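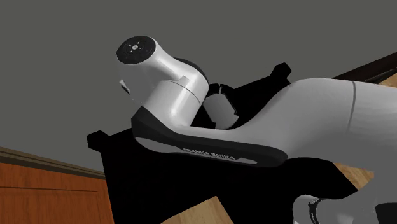

How Does Your Elbow Work?

An elbow is a joint. A joint is a place where bones meet so that the body can bend or turn. Without joints, you could not wave, write or eat a bowl of soup.

Your arm has one long bone above the elbow and two below it. The upper bone is called the humerus. The two lower bones are the radius and the ulna. An adult has roughly 200 bones in the whole body.

What makes it bend?

Muscles do the work. A muscle can pull, but it cannot push, so muscles often work in pairs. When you lift a cup, the biceps at the front of your upper arm gets shorter and pulls the forearm up. When you straighten your arm, the triceps at the back takes over.

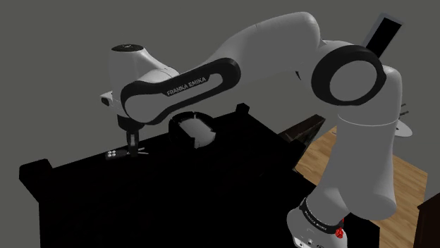 The ends of the bones are covered with cartilage, a smooth and slippery layer that stops them from grinding together. A small amount of fluid helps them to glide. Strong bands called ligaments hold the bones in place.

Your elbow also lets you turn your palm up or down. When you do this, the radius rolls across the ulna.

Try it yourself

1. Rest one hand on the front of your other upper arm.
2. Slowly bend that arm and feel the muscle change shape.
3. Move your hand to the back and straighten the arm - which muscle is working now?

Visitors to the Windeck Children's Museum can see a life-sized model of the elbow in the Hakim Gallery, next to the Centre for Young Readers.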